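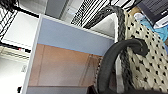 Office partition, blue-gray on top, tan below.

Reading time: 4 minutes
Last updated: August

Notebook, tribute gifts, August, started 8:40 a.m.

Still on the memorial letters. For whoever opens this after me: a tribute gift makes two pieces of mail. The donor gets a receipt, and the family gets a card saying a gift was made, with no amount on it. We have been doing this on paper for decades without trouble. We have been doing it in Folent since spring, and last month we thanked a man for his generous gift in memory of himself.

His widow was very nice about it. She has been nicer about it than I have.

Pulled the whole test batch again, about 400 records, everything that came through the online form with the tribute box checked. Ran the merge to PDF only, nothing to the printer. Then read them. All of them, with coffee, which is a strange way to spend a morning. Most are fine. 17 have the honoree's name in the salutation. That's the bug.

What the 17 have in common: not the campaign, not the amount, not the browser (Ruan's theory, two hours, rest in peace). Every one was given through the shared fund page, the one where cousins and old roommates chip in under one name. The Troken payment form sends the fund name over in the field we use for "household." Mitidex, doing its job on the way through, sees a household that looks like a person and tidies it into first and last. Folent sees a first and last name and is delighted. Three pieces of software, each behaving sensibly, and together they write to the dead.

Tried:

1. Turning off name tidying in Mitidex. Fixes the letters. Also leaves us with donors called "smith JANE & bob" and I'm not going back to that life.

2. Renaming the fund pages so they don't look like people. "The Fund in Memory Of" plus the name. Mitidex decided the first name was The. Kept one printout for the wall.

3. Mapping the fund name to the empty "appeal note" field. Works on the new records I keyed in by hand. Old ones stay wrong until re-imported.

Going with 3. Ruan Cele agrees, though he would like it noted that he suggested this in June, and I would like it noted that he suggested it in the middle of a sentence about parking.

11:15. Re-import of the bad ones. The 17 now come out addressed to the living. While in there I found 6 with no family contact at all, so a card was never sent to anyone. The donor got a receipt and probably assumed the family heard. These bother me more than the salutations did. A wrong letter gets you a phone call. A missing one just sits there. I've asked the front desk to phone those donors and ask who should get the card, and to keep it to that. No "while I have you." No fall campaign.

Question for the next meeting: should the form require a family contact? My vote is no. Plenty of people give in memory of somebody and don't want to announce it. But there should be a box that says so, and then we'd know a blank is on purpose.

The Botha fund is its own problem. The family set it up for a grandmother's scholarship and they want to see every donor's name monthly, with addresses, so they can write their own thank-yous. Lovely. Except that 13 of those donors ticked "anonymous," and our monthly report cheerfully prints anonymous donors with a little star beside them. The star means "do not share this name." It is printed directly next to the name. Whoever designed that had a good lunch. I've built a version that rolls them into a single line with a total, and the July report goes out again today with a short apology that doesn't explain too much.

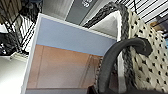 Card stock for the family cards has to be settled before the reprint, and we have been settling it since I got here. The current white looks like a dental reminder. The printer's samples run from gray to something they call oatmeal, and on screen all of them look the same color. Ruan asked me to stop saying "warmer" and point at something. So: the cream of the woven basket, the chunky one, next to that white rim. If the stock sits nearer the basket than the rim, order it. Ink stays dark gray. No border, no dove, no sunset. The dove had one supporter and I've spoken to her.

Wording on the card, current draft, so that it's written down somewhere other than my inbox:

"A gift has been made in memory of [name] by [donor]. We are grateful to both of them."

I went back and forth on the second sentence. Legal wanted a tax line on it, until I pointed out that the family didn't give anything and can't deduct it. The tax line belongs on the receipt and it will stay on the receipt.

2:30 p.m. Ran the full merge one more time with the new mapping. Read the first pages and the last pages and a fistful from the middle. One couple still comes out as "Dear Mr. and Mrs. and," which is an older bug and has a certain music to it. Logged.

Left to do:
- Ruan to turn the mapping on for the live form, after hours, and send himself a small tribute gift to check it. He is to pick an honoree who is alive and has a sense of humor.
- Me: handwritten note to the widow. Real pen. Not through Folent.
- Ask Troken whether the household field can be renamed on their side.
- Box for "please don't notify anyone." Mock-up only for now.
- Stamps.

Contact the office | Copyright, all rights reserved | Back to top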